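Fitted sheets, flat sheets and the folding problem, part two

In the first part I set out the storage side: one shelf, 366 mm deep, which has to hold all the bedding for a large bed and one single. I said I would come back to the folding.

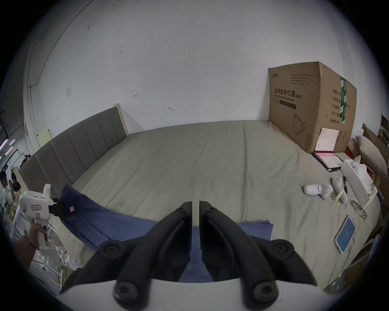

Shelf depth decides everything else. A folded item needs to be shorter than the shelf by a finger's width at the front, or the door rubs. I work to a finished parcel of 340 mm by 270 mm. The height does not matter much, within reason, as long as all the parcels come out the same, so that a stack does not lean.

My earlier method was to fold in the air, standing up, with the corners of the sheet pushed over my hands. It is the method most people are taught and it works for a single. For the large bed it does not, at least at my height. The lower half drags on the floor and the elastic pulls the side seams out of line before the second fold. So I moved the job to the bed itself. A made bed is the largest flat surface in the house, and if the sheet on it is pulled smooth there is nothing for the cloth on top to catch on.

Preparation

Put the clean fitted sheet on first and work on top of it. Pull from the corners diagonally, foot end last. Pillows and duvet go elsewhere until the folding is done. I leave them on the landing.

Flat sheets

1. Spread the sheet with the label at the left-hand end. I always start with the label there. If it later turns up on the right, I have turned the thing over somewhere and the hem will be on the inside.

2. Bring the far edge to the near edge. Smooth from the fold outwards with the forearm. The palm leaves ridges.

3. Repeat, far edge to near edge. You now have a strip a quarter of the original width.

4. Fold the strip in half lengthways once more if the sheet is for the large bed. Omit this for the single.

5. Fold both ends in towards the middle, leaving a gap between them the width of two fingers. Then close it like a book. The gap takes up the thickness of the cloth at the spine. Without it the parcel springs open on the shelf.

Step five is the one I got wrong for years. I used to bring the ends together until they touched, and then wonder why the stack would not stay down.

Fitted sheets

The standard advice is to tuck all four corners into one another. I no longer do this. Four layers of elastic in one place make a lump, and the lump ends up at one corner of the parcel, so five parcels in a stack give a slope. Two pairs are better: top left into bottom left, top right into bottom right, one pair at each end of the strip. The lumps are then separated and largely cancel out.

Lay the paired sheet on the bed with the elastic uppermost and fold the elastic edge in until you have a straight side. It will not be perfectly straight. From there it is the same as a flat sheet from step three.

Toshiko Nagano wrote after part one to ask whether ironing helps. I tried it on one set. The parcels were thinner by a few millimetres and the work took an extra 27 minutes, most of it spent on the elastic. I have not repeated it. She also suggested rolling, which I had dismissed because cylinders waste shelf space. She pointed out that they waste none if they stand upright in a box, and she is right about that. It depends on having a box of suitable height. Mine are all too tall, and a rolled sheet that can lean will lean.

Boxes

Spare blankets do not go on the shelf at all. They go in cartons, and I use whatever cartons come to hand, provided the base is sound. Check three places: the centre seam of the base, the lower corners, and the hand holes if there are any. If the tape has lifted at the seam, strip it and tape again across the full length, running on to the side walls by a hand's breadth at each end. Short tape fails first.

I did buy one purpose-made storage box, a Stollora, the long one. The internal length is given as 958 mm and I had wanted a round 1,000. The difference sounds small. It meant that the winter duvet, folded in three, would go in only with one end pushed up against the lid, and the zip has been under strain ever since. The Hapeta box that Vaughan Treloar uses is a better shape, being shorter and deeper, although the handles on his have been restitched once already. I would measure the folded duvet first and look at boxes second. I did it in the other order.

Labels

I label each parcel on the spine side with a strip of paper under the top fold, giving size only. L for the large bed and S for the single. I tried colours and set names and gave them up inside a month. At ten at night, wanting a sheet, the only question is whether it fits.

Order on the shelf

Large on the left, single on the right, fitted under flat. Newly washed parcels go to the bottom of the stack, so that the sets rotate and wear evenly. This needs the stack to be lifted each time, which is a nuisance, and I would be lying if I said I did it every week. When I skip it, the same two sets get used from the top and the others come out in July with a hard crease down the middle.

A few measurements still need checking. The single fitted sheet comes out 15 mm over on the short side, and I think the fault is in the first fold, where I am taking the elastic edge in too little. I also want to try the paired-corner method on a deep sheet, of the sort sold for thick mattresses. Vaughan has one in Bandon and has promised to bring it over. I will add the figures to the table in part one when I have them.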